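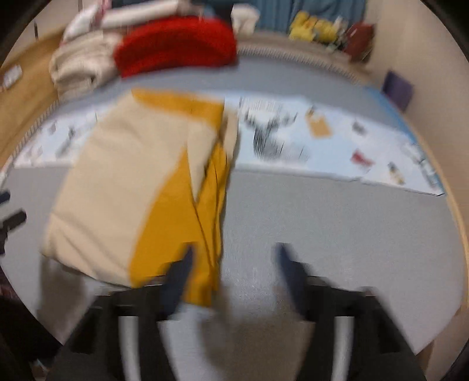
News > Science & Tech > Robotics

Traltelville lab says cloth folding robot learned from hand-held grippers alone

TRALTELVILLE -- A robotics group here says it has taught a two-armed robot to fold cloth without ever steering the robot itself during training. All of the lessons came from people holding a pair of gripper tools and doing the folding on a table, with a small camera riding on each tool.

The method is called Zira. It came out of the Tamuvico lab, which posted the results on 5/19/23 along with a short paper.

Usual way to do this is remote control. Somebody sits at a rig and drives the arms through the job, over and over. Slow work, and the robot is tied up the whole time. With Zira the robot stays switched off until test day. People grab the hand tools and fold.

The group gathered around 2000 folds that way, on tables with all kinds of stuff left on them. Bedding, printed sheets, cushions, whatever. That was on purpose, the paper says. Earlier versions trained on bare tables only and fell apart as soon as anything was lying next to the cloth.

The tricky bit is the blur. A person's hands move faster than a robot arm does, and the wide lens on the tool bends everything near the edges. Zira deals with it by scoring each moment of video for sharpness and leaning on the clear ones when it works out where the cloth corners are. The smeared ones still get used, but only to guess which way the hand was headed. Throwing them out completly made things worse -- the robot would stop halfway through a fold and just hang there.

In testing the robot got 199 tries on cloth it hadn't seen before. It finished 106 of them with no help. Same robot trained the old remote control way, on a smaller set of 351 folds, did worse on two-color pieces and a little better on plain ones. The lab says the two sets are differnt sizes so the comparison should be read with care.

Two-color cloth was a weak spot going in. The software kept taking a color seam for a folded edge and pinching in the wrong place. The fix was to have both grippers check the same edge from their own side before closing. Adds a couple of seconds per fold.

Thick, fluffy items are still a problem. So are pieces already folded more than twice, where the robot tends to grab one layer and leave the rest behind.

Dixit, a laundry services firm that put up part of the money, plans a trial at one of its sites. No start date given. The firm had hoped to begin in March but the arms weren't ready, a spokesperson said.

The lab says it will share the fold recordings and the plans for the hand tool. Code comes later, after cleanup.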